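Passion fruit vine flowers heavily but sets almost no fruit

Nodley Growers Help > Fruiting vines and cacti > Pollination
Posted July 27, 2023

halico_fence_row

I have a purple passion fruit on a south-facing wire fence, grafted plant, third summer in the ground. It opened over 40 flowers in June and set two fruit, one of which dropped at marble size. Leaves are dark green with no yellowing between the veins. Drip line runs twice a week. I feed with a general lawn and garden product because that is what I had in the shed. Soil is sandy loam, pH last tested at 6.5.

The flowers look normal to me. They open before noon, close by night, and fall off a day or two later with the stem attached. I see ants on the vine but very few bees. The label said self-fertile, so I did not plant a second one. Is this a feeding problem, a watering problem, or do I need another plant?

ambaye_vines

Self-fertile on the label means the flower will accept its own pollen. It does not mean the pollen gets to the stigma without help. In passion fruit the anthers hang below the stigmas and face down, and the pollen is heavy and sticky, so wind does very little. You need a large bee. Honeybees often take the pollen and never touch the stigma. Ants are after the nectar glands on the leaf stalks and can be ignored.

Hand pollinate for a week and see what happens. Early afternoon is a good time. Look at the styles first. When the flower opens they stand upright, and over the next hour or so they bend down until the stigmas are level with the anthers. Wait for that. Some flowers never bend their styles at all, and those will not set fruit whatever you do, so skip them. Take a small dry paintbrush, load it with yellow pollen from the underside of the anthers and dab all three stigmas. Tag the stem with a bit of yarn and write down the date.

If the flower took, the ovary will be visibly larger in four or five days. If it falls, note that too. Do at least 20 flowers before drawing any conclusion.

On the feed: lawn products are high in nitrogen and you will get leaf at the expense of flowers. You are already getting flowers, so I would not call that the main fault, but switch to something with more potassium. On the water: twice a week on sandy loam is light in midsummer. Fruit drop at marble size fits dry roots. Push a finger in to the second knuckle the day before the line is due to run – if it is dust, add a third run.

plondska77

had the same thing. bought a second vine, a different one, and now I get fruit on both. maybe it was the bees that year, don't know. cheaper than standing out there with a paintbrush

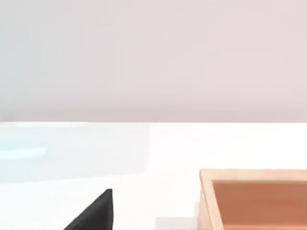

Nodley Fruit Desk
Site moderator, subtropical fruit

The first reply covers the mechanics well. Two additions.

First, the type of vine matters. Most purple forms set with their own pollen. Most yellow forms do not, and they need pollen from a genetically different vine, so a cutting from the same plant is no use. Since yours is grafted, check which part is flowering. The rootstock is frequently a yellow type, and if a sucker from below the graft has taken over the fence, you may be looking at rootstock flowers. Trace the stem back to the ground and remove anything that starts under the union.

Second, heat and rain. Pollen that gets wet bursts and is useless, so do not run overhead sprinklers while flowers are open. Long spells of very hot weather also reduce set. Flowers that come later, in milder weather, may do better with no change on your part.

Leave pruning until after harvest. Cutting now removes the new growth, and the flowers are carried on new growth.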